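3.2 The bench task

By February 2019 our robotics club had been meeting in the same teaching lab for two terms, and I'd got rather tired of watching students stack foam cubes. So for the spring project we moved on to a proper desktop computer, laid on its side with the cover off, and asked each team to program the arm to work on the parts inside it. We called the project Stivwood (the name of the road the lab is on, so no cleverness there).

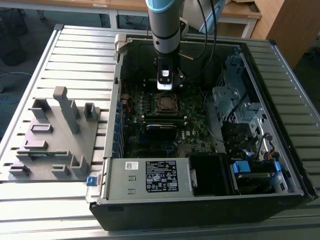
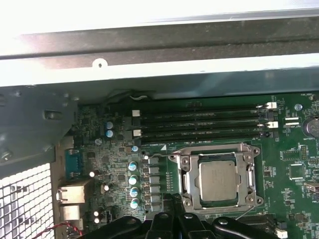
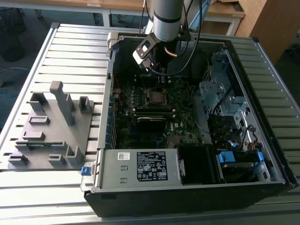

Figure 4. Stivwood sessions: the arm at work over the open computer, from the bench (first and third) and from the wrist (second).

I picked the processor as the hardest of the jobs, and I'd stand by that. A memory stick is long and forgiving and you can get hold of it by the ends. A processor is a flat little square that has to sit in its socket the right way round, and the students soon worked out that being a couple of millimetres off is the same as missing altogether! Each team therefore got 12 lab hours on it before we scored anything, and they could split those hours however they liked.

Over the term the teams logged 84 scored attempts at the processor and 96 at the memory. I'd hoped for more of the first, but one team rewrote their whole approach in week five and I didn't have the heart to stop them. All the runs went into Filtlow, our logging tool, which a former student wrote for a completely different course and which still insists on calling every attempt a "pour". It coped well enough. By the end we had nearly 700 entries in it once you count the practice runs, and a fair few of those have notes like "no idea, try again after lunch". I've left the notes in the data.

What surprised me was how the teams used the wrist view. I'd expected them to lean on it from start to finish, and at first they did, but two teams switched to the bench view for the long move down into the case and kept the wrist for the last bit. Their reports say it was easier to judge height that way. The Berisha team (teams were named after the lab's storage cupboards, please don't ask) did the opposite and were quite happy with it, so I wouldn't want to make a rule out of this. I come back to their runs in section 4.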